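Keep the Paper Bus Schedule

Sep 8, 2024

The transit office in Irnthorpe stopped printing bus schedules in July. The racks at the front of the buses are still there, and the last time I rode the 28 they held a flyer for a furniture sale and a candy wrapper. The schedule is now on the Jellero app, on the transit website, and on a screen at the Skollton transfer station that was dark on three of my last four visits.

I think this was a mistake, and I think the reasons given for it were weak. I have ridden the bus in this county for 13 years, mostly to work and back, and I own a phone and know how to use it. I am writing as someone who has the app and still wants the paper.

The office gave two reasons. The first was cost. The notice posted at the station said fewer riders were taking the printed version and the money would be better spent elsewhere. It did not say how much money, or where else. I asked at the window and was told to send an email. I sent the email and got a reply thanking me for riding.

The second reason was that printed schedules go out of date. They do. But the routes here used to change twice a year, on dates everyone knew, and a new stack showed up in the rack a week before. If the schedule now changes so often that paper can't keep up, then the trouble is with the schedule. People plan jobs and child care around a bus. They need it to be the same bus next Tuesday.

My copy of the old 28 schedule lived on the refrigerator for years. Before that it was in a kitchen drawer, and for one winter it was in the bedroom, where I could read it before I was properly awake.
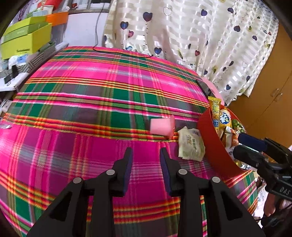
What I liked about it was that it showed the whole day at once. I could see that the buses ran every half hour until the evening and then dropped to one an hour. I could see that the Saturday service started late. I could see that if I missed the 5:40 I might as well stay and finish what I was doing. An app gives the next two departures from where you are standing. That is useful when you are already at the stop, and not much good when you are deciding whether to take a job on the other side of town.

To get the full day on Jellero you pick the route, then the direction, then the stop, then the date, and then you scroll. If you want to see where the 28 meets the 160 you have to do it twice and remember the first set of numbers while you look up the second. I usually write them down on an envelope. So I am still using paper, and I am the one doing the printing.

There are also the people who don't have the app. Some older riders don't want it. Some people have a phone but run out of data before the end of the month. Kids ride to the middle school with no phone at all, and plenty of parents would like to keep it that way. A visitor getting off the train at Pellegrini Street has no idea what the app is called, and there is no sign to tell them.

Drivers end up filling the gap. Since July I have heard people ask the driver when the last bus comes back on nearly every trip. The drivers are patient about it, but it holds up the door, and it isn't their job to recite the timetable. One of them had copied out the evening times by hand and taped them behind the seat.

I have heard it said that anyone who wants a paper schedule can print one at home. I tried this. The file on the website is 239 pages long because it holds every route, and the 28 is split over four of them, with the weekday return trips sideways. I don't have a printer that works reliably. I used the one at the library, paid for the pages, and found when I got home that the right-hand column had been left off.

I spread the sheets out at home and taped them together in the right order, which took most of an evening, and I wrote in the missing column from my phone. 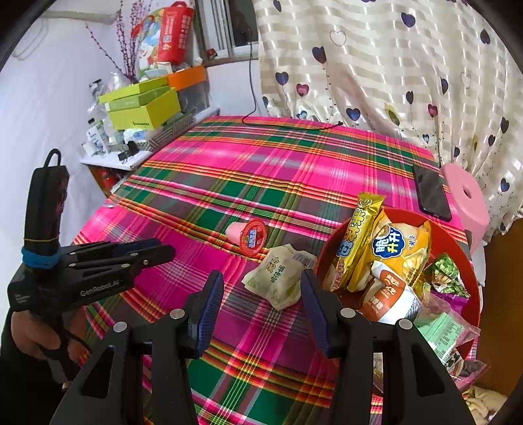
The plaid cloth on the table, a little rumpled at one side.

I don't expect everyone to care about this. Most people in the county drive. But a schedule is a kind of promise, and putting it on paper made it harder to change quietly. When the 7:15 was dropped some years back, people noticed because the old sheet and the new sheet were side by side on their counters. They called, and the office put it back. This August the Sunday 28 lost its last trip. I found out by standing at the stop.

I would settle for something small. Print one folded sheet for each route, twice a year, in black ink on plain paper. Leave a stack at the station, a stack at the library, and some in the racks that are already bolted to the buses. Post the full day's times at the larger stops, behind the plastic covers where they used to be. If the stacks aren't gone in a month, print fewer the next time.

Keep the app too. It is good at telling me that a bus is running late, and I check it for that most mornings. It was never good at the other thing, and the paper was already doing that.

The transit board takes written comments at the Skollton office during regular hours. The form is on paper.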